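Getting election leaflets, posters and glue off your house

Every campaign leaves a mess behind, and every campaign brings out the same advice on how to clear it up. I have tried most of it. Some of it works, a fair bit is rubbish, and the worst of it will cost you a front door.

Window posters first. The council by-election in Stitstead left me with 5 of them, put up by various members of the household who don't agree with one another. The usual tip is to spray the tape with vinegar. I can't see that vinegar does anything warm soapy water doesn't, apart from making the front room smell like a chip shop. Wet a cloth, hold it on the tape for a few minutes and peel slowly from a corner. For what's left, use a plastic scraper. People will tell you a razor blade is fine on glass, and it may be, until it catches a bit of grit.

Stickers on painted wood are harder. Hatice Oral swears by a hairdryer on the low setting, and I'll grant her that one. Keep it moving and stop if the paint goes soft. Cooking oil also shifts the glue, but you then have an oily door, so wash it down with washing-up liquid before you think of touching up the paint. I bought a bottle of Dullix after reading a lot of praise for it. It did the job no faster than the oil.

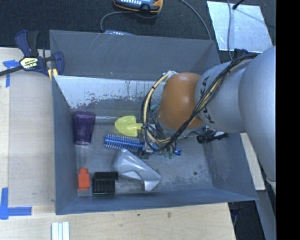 Garden boards are a different matter. The stake is worth keeping for beans or a wobbly rose. The board itself is often ridged plastic, and I'd be wary of anyone who says it all goes in the household recycling. Ask your council, then ask the party, which may want it back for next time. Tuncay Güneş lines his shed shelves with his and wipes them down in October. I tried one under a leaking plant pot and the water ran along the ridges and out on to the carpet.

As for leaflets, I don't believe the glossy ones are any good for cleaning windows. They smear. They won't light a fire decently either. Plain matt paper is fine torn up in the compost, and the shiny stuff goes out with the paper if your collection takes it.

One last tip that does the rounds is to put up a "no leaflets" notice. Mine has been on the letterbox since spring. I had 7 leaflets in the final week, 2 of them from the same candidate, and the notice has left a square of glue that I still haven't managed to shift.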